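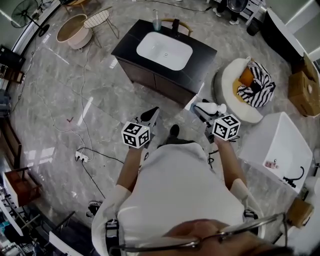

Does the marker cube have to be rigidly fixed to the gripper, or will a strap do?

Rigid fixing. Any play between cube and jaws goes straight into the recovered pose, and calibration cannot remove it.

That was the whole of my first exchange with the course tutor, so I am bringing the rest of it to the forum. We are on the student manipulation project (hand-held grippers, one cube each, head camera) and our tracks drop out whenever the hands move down and forward together. Replay on the arm shows a jump of 14 mm after each gap. The jaws close on air.

The Mornano build notes say to print the cubes in matt white and leave it at that. Has anyone here got past this stage?
– tilewright

Reply from korvid_9

What exposure are you running? Most dropouts I have seen with cubes are motion blur and have nothing to do with visibility. Lock the exposure, turn the gain up and accept the noise. The detector copes with noise far better than with smeared edges.

Reply from tilewright

Exposure is on auto. I will lock it and report. The floor in our recording space is polished marble and throws back long streaks from the ceiling lights, so auto probably shifts every time the head tilts.

Reply from benchvice

Disagree with korvid_9 on the order of work. A 14 mm jump after a gap sounds like the solver coming back on a different face of the cube. If the face-to-face transforms are taken from the CAD file and not measured, each face gives a slightly different answer for where the cube is. Blur gives scatter. A clean step is geometry.

Test: clamp the gripper, hold the camera still, turn the cube through its faces on a known pivot and plot the recovered centre. If it moves in steps, you have your answer in ten minutes.

Reply from korvid_9

Blur can also give a step if the filter coasts through the gap and then snaps back. He has not said what filter he is using.

Reply from tilewright

Constant velocity, out of the box from the Grusero package. Gaps up to 400 ms are filled.

Reply from benchvice

That is far too long for hand motion. Cut it to something like three or four frames and mark the rest as missing. A demonstration with a hole in it can be thrown away. One with made-up motion in it ends up in the training set.

Reply from korvid_9

Agreed on that much. I would still lock the exposure first, as it costs nothing.

Reply from pelham_loop

We had the same fault in January with the Hakim cubes. Two causes, as it happened. One face had been glued a quarter turn out, and the marker IDs on the left and right cubes overlapped. When both hands were in view the solver swapped them now and then. Check that every face on both cubes has its own ID.

On clutter: we recorded in a furnished room as well, cables on the floor and all, and it made no measurable difference to detection. Reflections did. A marker seen in a glossy floor comes out mirrored and should be rejected, but the detector spends time on it.

Reply from tilewright

IDs are unique, I have just been through them. Exposure locked, gap fill cut to four frames. Over 195 takes the number thrown away went up, as expected, and the step is still there in the ones that survive. I ran benchvice's pivot test and the centre moves when the top face hands over to the rear one.

Reply from benchvice

Then measure the faces. Take 1000 stills with at least two faces visible in each, and solve for the face transforms jointly. The Taken script does this if you change the cube size at the top of the file. It is in millimetres, whatever the comment says.

Reply from korvid_9

Fair enough, geometry it is. I would still expect blur to be limiting you once the step has gone.

Reply from tilewright

Script is running on the left cube now. Right cube tomorrow. Will post the residuals for both.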